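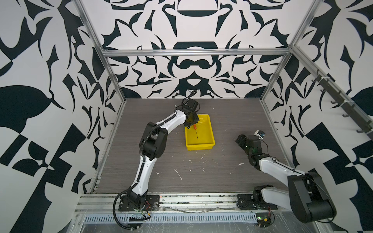 2. Choosing where the tools go

Our project, Cakix, asks a small question we got very keen on: does a tool get put back more often if its home is a bright colour? Shabnam Dogar and I (Esben Hviid) logged 72 returns in August, and I loved every minute of it.

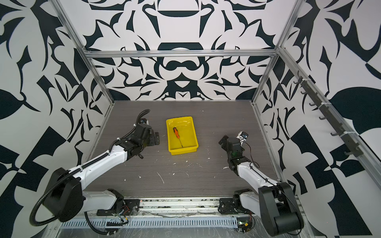
Colour was my half of the work. We tried 4 finishes before agreeing that yellow won — against a grey wood-grain top and black-and-white patterned walls, the shallow tray is the first thing your eye lands on. An orange screwdriver handle shows up nicely in it too! Shabnam wants to test deeper trays next, and has already drawn 3.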